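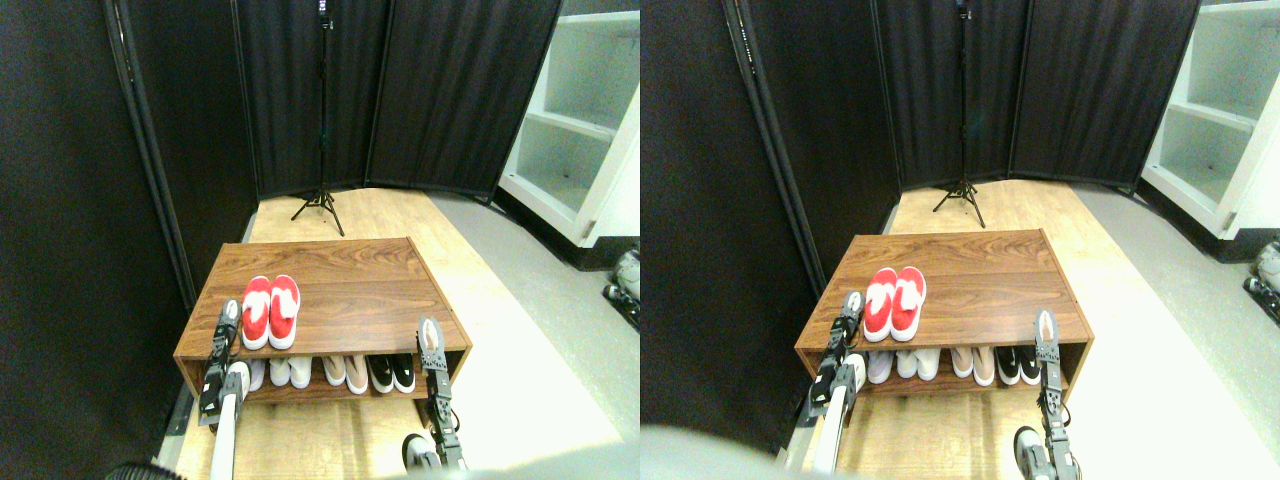 The shoe rack task at Woseck, with both grippers at the front of the rack.

Khôi Phùng had run the shoe task 58 times before the left gripper closed when it should have stayed open. He was reaching across the rack to straighten a shoe.

"It got the side of my hand," he says. "Pads on the fingers, so a bruise and no more. But I had pressed pause and I believed it."

Pause, in the Wirkum control software, stopped the arms. It did not stop the grippers. A close command already waiting in the queue was sent anyway, 2 seconds later.

Phùng found it in the log that evening. He then tried it on purpose, with a rolled-up sock between the fingers, and got the same result in five tries out of 20.

"The other fifteen were fine — that's what bothered me. You could work here for months and never see it."

Tresolent, who look after the software, sent a fix in March 2018. Pause now clears the queue for both grippers. Phùng still uses the emergency stop before he puts a hand near the rack, and has asked everyone at Woseck to do the same.

"It's slower," he says. "You have to home the arms again each time."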